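FOR IMMEDIATE RELEASE
20/09/2024

Vostis Auto Recycling Opens Second Yard, Starts Buying Catalytic Converters and Hybrid Batteries From the Public

Vostis Auto Recycling has opened its second yard, on the old Fusolik truck depot site off Wavar Road. Gates open 8 to 5, six days. Cars, vans, light trucks, and now parts too – converters, hybrid battery packs, alloy wheels, starters, alternators. Bring ID.

The new site gives Vostis 196 more parking spots for incoming vehicles. The first yard has been full most of the year and people were being told to wait for a tow. That wait should now be a lot shorter. Same-day pickup on most running cars inside the county if you call before noon. Non-runners, next day in most cases.

Offers are made over the phone and hold for seven days. Have the year, make, model, mileage and the VIN ready when you call. Say if it is missing anything. A car with no converter is worth less than a car with one and the driver will check. If the car matches what was said on the phone, the price does not change at the curb. Free tow within 50 miles of either yard, paid on pickup by check.

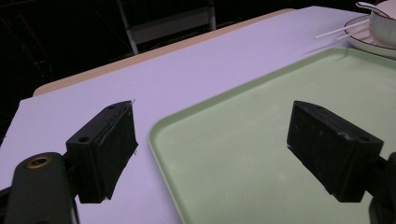

Parts sellers should come to the side gate, not the front office. Catalytic converters are bought only with proof that the seller owns the vehicle it came from – title or registration, plus the repair invoice if a shop cut it off. No exceptions, and please don't ask the counter staff to make one. Loose converters with no paperwork get turned away. Repair shops can set up an account and skip the form each time, but the shop still has to keep its own records for each unit.

Hybrid batteries are new for us. Vostis will take whole packs and single modules. Packs are tested on site and the ones with life left in them go to El Idrissi Battery Works, which rebuilds them for resale. The rest go out for material recovery. Please do not open the pack before you bring it in. Do not pull the orange cables yourself unless you are trained to do it. If the pack has been in a flood or a fire, call first, it can't come in through the regular line and needs its own pickup.

"We turned away too many hybrid packs at the first yard because there was no safe place to put them," a spokesperson for the company said. "Now there is. Bring them in. Call if you're not sure."

What happens to the cars. Fluids come out first: fuel, oil, coolant, brake fluid, washer fluid, refrigerant. Then the battery, the tires and any mercury switches in older models. Good parts get pulled, tagged and shelved. Whats left is crushed and trucked to the shredder, where the steel gets sorted from the aluminum and everything else. Usable coolant is filtered and sold to local shops. Tires with tread on them are sold used, bald ones go to a tire processor.

The pull-your-own section opens in October at the new yard. It will start with 64 vehicles, mostly domestic sedans and pickups, with new stock set out as it comes in. Entry is two dollars. Closed-toe shoes. Bring your own tools, no torches, no jacks, no grinders. Cars are already up on stands. Kids under 14 stay in the office with an adult. A stock list will be on the Vostis website and updated each morning, but it's first come first served and parts can't be held by phone.

Used parts from the shelf carry a 32 day exchange. Keep the receipt and don't remove the paint mark. Electrical parts are exchange only, no cash back. Engines and transmissions have their own written warranty and the counter can go over it with you before you buy.
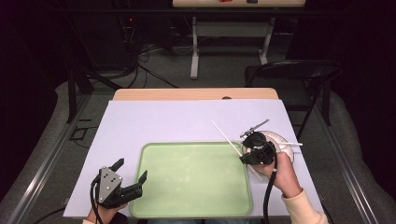
Paperwork for selling a car. Title in the seller's name, signed, and a photo ID that matches. If the title is lost, the state motor vehicle office can issue a duplicate and Vostis will hold your offer open while you wait for it, just tell the office you've applied. If there is a lien on the car we need the release letter from the lender. Inherited cars need the estate papers as well. Take your plates off before the truck comes. Check the glove box, the trunk, under the seats, the visor. Toll tags too! Once a car is in the crush line we can't go back for things.

Cancel your insurance after the pickup, not before. The driver leaves a signed bill of sale and that is the paper your insurer will want to see.

Hiring. The new yard is looking for two tow drivers, a dismantler and a part-time counter person. Drivers need a clean record and should have flatbed experience. Dismantlers need thier own hand tools, power tools are supplied. Training is given for hybrid work and is paid. Apply at either office, or through the jobs page on the website.

The first yard stays open with the same hours and the same phone number. Calls for both yards go through the one line, so say which yard is closer to you when you get through. Scrap metal that is not from a vehicle – appliances, fencing, pipe – is still taken at the first yard only.

About Vostis Auto Recycling
Vostis buys and recycles end-of-life vehicles and sells used auto parts to the public and to repair shops. Licensed dismantler. Two locations.

Media contact: Vostis Auto Recycling, press desk, main office. Photos of the new yard on request.

###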